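**Table from a small furniture shop: pale gray patches after I oiled it, what now?**

Posted by **Liv Backlund**

Hello all. I hope this is the right section, I did not find one only for furniture.

In January I bought a table top from a small shop in Clesholm. It is light wood, the seller called it spruce, and it was sold untreated. I paid 2,998 for it, delivery included, so I am a little nervous to make a mistake now. The top is 2 cm thick and we eat at it every day.

The shop told me to use any oil made for food surfaces. I took Vomard table oil, the clear one. I did what is written on the can: one coat, wait 20 minutes, wipe, let it dry overnight, then the second coat. After the first coat it was beautiful. After the second coat there are places which look more dull than the rest, most of all where the plates stand. When I put my hand on them they feel a bit rough, like very fine paper.

I have three things I would like to know:

- Is the oil not hardened, or did I wipe off too much?
- Can I sand only the patches, or must I do the complete top?
- Is it possible to go from oil to hard wax later, or is this decision already made?

I have sandpaper at home in grit 120 and 240. I don't own a machine. Thank you for your patience with my English.

---

**zielinski_floors**

You wiped too much. Put more oil.

---

**Rogelio Samonte**

Hello Liv. I will try to answer in more detail, because I made the same mistakes with two tables and one bench.

The rough feeling is usually not the oil. When softwood gets wet the first time, also from oil with some water in it or from a damp cloth, the small fibers on the surface stand up. Then they dry and stay up. Many people sand before oiling but do not moisten the wood before the last sanding, so the fibers come up later, at the places where it is used the most. Do you clean after dinner with a wet cloth? I think this is your dull patches.

About your sandpaper: please don't use the 120 for this. It will leave scratches that you see every time the light comes from the window, and then you must do everything again. The 240 is good. Wrap it around a cork block, or a flat piece of wood if you have no cork, and go only in the direction of the grain. Press lightly. You are removing the fibers and not the wood.

I would do the complete top. If you sand only the patches, you will get an edge where the old oil stops, and on pale wood this edge is very visible. It is one hour of work by hand for a normal table. After sanding, vacuum it, then wipe with a cloth that is almost dry, and wait until the next day. If it is again rough, sand again with the 240, very short.

Then one thin coat of oil. Here I don't agree with the short answer above, more oil is not the cure. Too much oil on spruce stays on top and gets sticky, and the dust of the house goes into it. Put little, rub it in with a cotton cloth, and after 15 minutes take away everything that still shines like wet. Spread the used cloths flat outdoors to dry, never in a ball in the trash, because they can catch fire by themselves. I write this every time and I will continue.

Going to hard wax later is possible if it is a hard wax oil, which goes over old oil when the old oil is completely dry. Varnish is another story, for this you need to sand down to clean wood. Read the can first, some makers want four weeks between.

One more point. Look at the table with the light from the side before you decide it has a problem. Pale wood with a matte surface plays tricks, and the same place can look gray, white or yellow from different chairs. Here is a light top in two pictures. 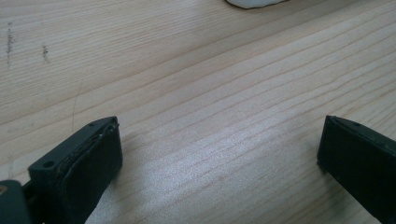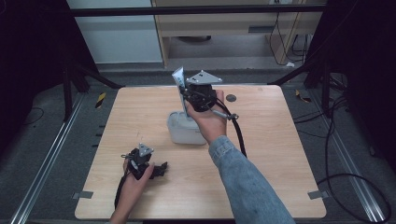

*Pale wooden top. In the first one, look at the bright patch in the lower middle: it is only glare.*

If your patches move when you walk around the table, leave them alone and wait two weeks. If they stay in the same place, do the sanding.

---

**Liv Backlund**

Thank you Rogelio! I walked around it now with a lamp. Two of the patches move and the one by my chair does not. And yes, we wipe with a wet cloth, every evening. I will buy a cork block on Friday and do the complete top.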